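Maintained by Garnet Cloutier. Last revised December 2020.

# Drataso fridge cell

Setup and upkeep notes for the fridge cell at Itambridge, plus a short card for the recordings made in it. The cell has one task: open the upper door of the refrigerator, put a bottle in, take it out again. Software for the other cells lives in the Tandik repository and isn't covered here.

## What's in the cell

- two-arm robot with a head camera
- gray two-door refrigerator, upper door hinged on the right
- white table, against the same wall and to the left of the refrigerator
- clear plastic bottle, no label, green screw cap, filled with tea

The refrigerator and the table don't get moved. If either one has been bumped, redo the whole of "Placing the robot" before recording.

## Placing the robot

1. Switch the arms off and roll the base up to the floor tape. The front edge of the base goes on the tape, not behind it.
2. Lock all the casters.
3. Power on and run `home.sh`. Wait for both arms to report ready.
4. Run `seam_check.sh`. It drives the hand to the door at 70 percent of normal speed and stops. 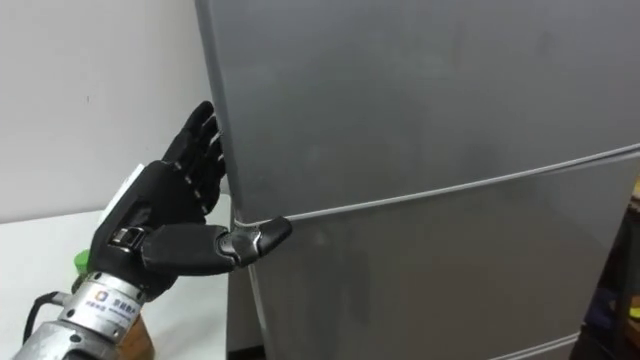 Seam height is the number that drifts most in this cell. It changes when the casters settle, when the refrigerator feet are turned, and when someone replaces a finger. Check it at the thumb: the tip should sit in the gap between the upper and lower doors, as it does here, with the other four fingers up along the left edge of the upper door. If the thumb lands on the face of either door, edit `seam_z` in `cell.yaml` in steps of 2 and run the check again. Don't correct it by raising the base.

After the seam height is right, check the sideways reach. The contact point for this one is on the upper door, slightly above the seam, and the finger should meet the door without pushing the cabinet. Slide a sheet of paper between the pad and the door. It should drag a little and still come out whole. 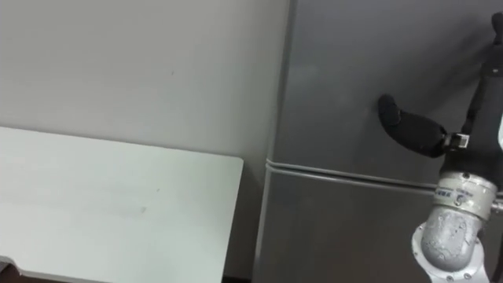

## Wrist and cable checks

Do these every Monday morning, and again after any stop caused by a collision.

- Wipe the finger pads with a damp cloth. No alcohol.
- Look at the bolts on the silver wrist flange. Each has a paint mark across the head; if the two halves of the mark don't line up, retighten and repaint.
- Move the wrist through its full turn by hand with the power off. Grinding or a catch means the arm stays off until Ghislain Leclerc has looked at it.
- Follow the black cable from the plug to the hand and feel for flat spots.
- Count the cycles in `log/cycles.txt`. The cable is replaced at 2000, whatever it looks like.
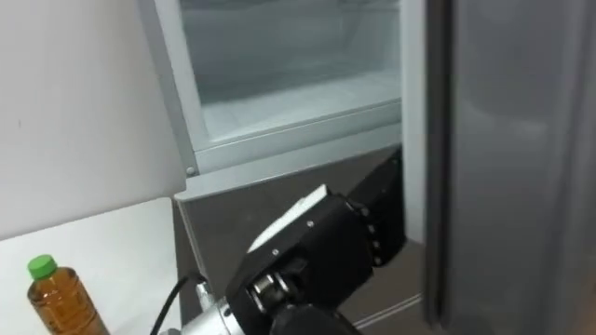

Cable slack has to be checked with the door open, in the lowest part of the reach. The arm comes in under the compartment there and the wrist is turned further than at any other point in the task. With the hand just below the front lip of the freezer, the cable should still make a loose arc on the left of the wrist, beside the table edge. A tight cable here will pull at the plug within a day or two. Loosen the second clip, feed some cable through, and close the clip by hand only. Too much slack is also bad, and a loop that reaches the bottle will knock it over on the way up.

## Known faults

**Door doesn't open on the first pull.** Usually dirt in the seam. Clean the gasket with warm water and dry it. If it still sticks, look at `seam_z` again.

**Hand closes too early on the bottle.** The finger zero is off. Run `zero_fingers.sh` with nothing in the hand, then restart the controller. Skipping the restart leaves the old values in place.

**Arm stops with error 14.** The controller saw more force than it expected. Open the log, find the joint, and do the wrist checks above before clearing it. Don't clear it twice in a row.

**Frost on the compartment floor.** Defrost on Friday evening. Bottles slide on frost and the place step fails.

## Bottle grip

Grip low on the body, under the ridged ring. One finger goes in front and curls beneath the base, and another closes from behind. Grips above the ring dent the plastic, and a dented bottle should be thrown out.
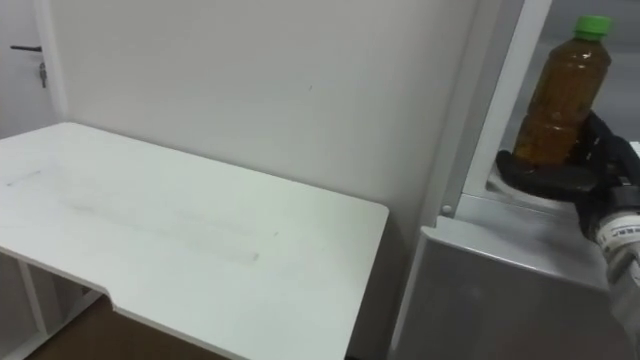 Can the bottle be swapped for another one?

Use the same size and shape, and run `zero_fingers.sh` after the swap. A different shape needs a new grip file, and the recordings made with it go in a separate folder.

## Recordings

| Item | Value |
|---|---|
| Episodes kept | 1462 |
| Episodes dropped | 361 |
| Views | head camera |
| Task | open door, place bottle, remove bottle |

Dropped episodes are those with an error stop, a fallen bottle, or a missing joint log. They are stored in `dropped/` and can be had on request.

Episodes recorded before the seam check was added have `seam_checked: false` in their metadata. Leave them out if you need consistent contact points on the door.

The Chisholm arm covers are due in January. They add width at the wrist, so the cable clips and `cell.yaml` will both change, and this file with them.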